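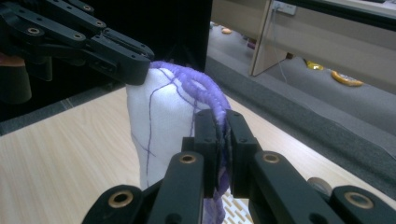

Station 4 Notes

The procedure for a rejected sock was two pages long. Lai-ching Tsang had written both pages.

Step one was to find the cuff. Step two was to take the cuff with the right gripper, across the ribbing, and leave the body to hang. Step three was to bring the left gripper to the body and press until the fabric moved. A sock that had been closed properly moved one way. A sock with a dropped stitch moved another way. She had tried to put the difference into words for the people at Sulness, and they had written back asking for a number.

She did not have a number. She had spent eleven years at the Otov finishing room with a sock over her left hand and her right thumb on the seam, and the difference was in the thumb.

So they gave her the grippers. She held one in each hand and did the work she had always done, and the session was stored. The grippers were black and had more joints than she thought they needed. They weighed little at eight in the morning and a good deal by two. The contract called for 73 sessions before the station could be signed over. A session ended when the bin was empty or when the operator pressed the pedal twice.

The socks for the sessions were marked with purple lines. Hoi-yan Tsai wanted the lines so that stretch could be measured afterward. Lai-ching said a seam did not run where the lines ran. Hoi-yan said the lines were not for the seam.

"Then what do I look at?" Lai-ching asked.

"Look at whatever you usually look at."

"I don't look at it."

Hoi-yan typed this into the log under Operator Comments. She was the integration lead for the floor, on a six-month term, and she typed everything. The log for session 13 ran longer than the procedure. It recorded a bin jam, a cuff that slipped twice, a pause of four minutes for tea, and the sentence "operator does not look at it."

The finishing room had employed nine people in the spring. Stations 1 through 3 had been converted during the summer, and the people from them had gone to packing, to the Estus warehouse, and in one case home. Packing paid the same for the first year. The letter about it was pinned next to the fire plan. It used the word transition in the first line and the third.

At Station 4 the work was now slower than it had been by hand. This was expected. By hand, Lai-ching could clear a bin in 25 minutes. With the grippers it took her just under two hours, because a gripper had two jaws and no skin. She had to learn how far to squeeze by watching the ribbing bunch up. If she pulled on the cuff too hard the rim rolled over and the body swung, and the reading was bad. If she pulled too lightly the sock dropped, and she had to begin again at step one.

By session 30 she had stopped dropping them. By session 40 she caught herself at home reaching for a dish towel with two fingers held flat and the others curled in. She told Hoi-yan, who asked if she should log it.

"No," Lai-ching said.

Hoi-yan took her hands off the keyboard.

The first model was loaded in October. It ran at Station 3 on a fixed arm, with a bin of mixed rejects, and Lai-ching was asked to stand at the yellow line and mark agreement or disagreement on a sheet. The arm found the cuff. It took the cuff across the ribbing and let the body hang. The second arm came in, touched the body of the sock, and stopped. It waited a short time and pressed again, a little lower.

Lai-ching did not mark the sheet.

"Is that a fault?" Hoi-yan asked.

"It pressed twice."

"It does that on most of them. We thought it was noise. I was going to have it filtered out."

"I press twice," Lai-ching said. "The first one is to settle it. If it hasn't settled you feel your own pull coming back."

"That's not in the procedure."

"I didn't know it was there to put in."

Hoi-yan scrolled back through the sessions. The double press was in the first one. It was in every one after that, including the sessions from the afternoon Lai-ching had a fever and had cleared only half a bin. She checked the page again, where step three said press until the fabric moves. She changed "press" to "press, release, press" and put Lai-ching's initials in the revision box.

The arm went on through its bin. Lai-ching agreed with it on most of the socks. On six of them she disagreed, and on one of those six she took the sock from the tray, put her hand inside it, ran her thumb along the toe, and changed her mark.

The Au line, upstairs, did gloves. Gloves had not been scheduled for conversion because of the fingers. A notice went up that the Au line needed a finisher with seam experience, days only, and that current staff would be considered first. Lai-ching read it while the kettle boiled. She took one of the tear-off slips from the bottom, folded it, and put it in the pocket of her coat.

Station 4 was signed over in November 2019. The form had a line for the trainer and a line for the receiving engineer. There was a box for the name of the source operator, and the box was optional. Hoi-yan filled it in before she passed the form across.

Lai-ching signed on the trainer line. She asked what would happen to the marked socks.

"They stay with the station. For calibration."

"All of them?"

"I can write one off," Hoi-yan said, and opened the log.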